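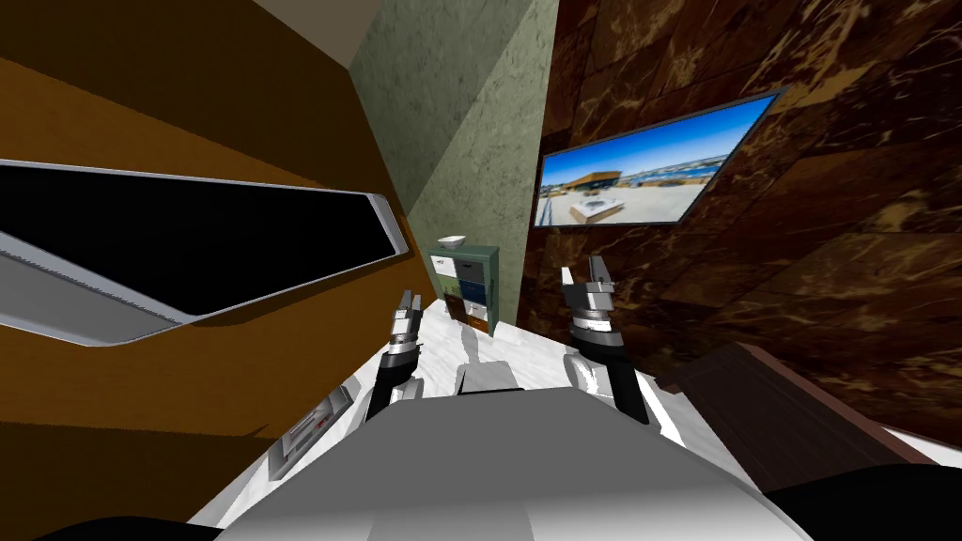

On March 16, 2019, Dolan wrote:

> I still don't see why simulated runs need their own section in the
> guidelines. The draft already says to report success rate and number
> of trials. If we start writing rules for rooms that don't exist we
> will be here until October. Can't we add "or simulated" to section 2
> and go home?

I'd love to go home. I tried your fix on section 2 first, and it now requires every simulated room to have a marked exit and a person within reach of the stop button. Those are fine rules. I'm less sure who we send to stand there.

The render on top is the sort of room I mean. Four drawer fronts in different colors, with a bowl on top of the cabinet and two grippers pointing that way. Suppose the task is "open the orange-brown drawer" and the report says the robot managed it in 1000 trials. Under the current draft that report is complete. It doesn't have to say whether the cabinet ever moved, whether the drawers ever swapped colors, or whether the wall was green every single time. You could run the same trial 1000 times, change nothing, and be fully compliant. I know because I have done it, back in the Drurkinier days, and got a very nice plot.

So, proposed text for section 5. Hack at it as you like.

5.1 Say in the first paragraph that the results are simulated. The appendix does not count as the first paragraph. Neither does a footnote.

5.2 List what was varied between trials and what was held still: object positions, colors, textures, lighting, where the robot starts, where its view is pointed. "Randomized" alone is not an answer.

5.3 Give the number of different rooms separately from the number of trials. In the last Flavano round we had 2444 trials in 21 rooms, and guess which figure made it onto the slide.

5.4 Count contact with anything outside the task. If an arm clips a television on the way to a drawer, the trial may still be a success, but the clip goes in the table. Simulated televisions are cheap and people get careless with them.

5.5 Keep the failed runs, with the settings needed to replay them. Deleting them to save disk space is not a method.

5.6 Do not use a simulated result as the safety case for a real machine. I would have thought this was obvious until I read the Osell comments, all 18 pages.

On mirrors and shiny floors, which somebody raised off list: I'd leave them out for now. A renderer can draw a surface in a lot of ways and I don't want us specifying what a reflection should look like. A line under 5.2 saying "note any reflective surfaces and how they were rendered" would do me.

I have no view on the numbering. If people want this as an annex, make it an annex, as long as 5.1 and 5.3 stay "shall". The others I could live with as "should", with some sulking over 5.5.

Comments to the list please, in plain text. The last set came as a spreadsheet and I am still finding tabs.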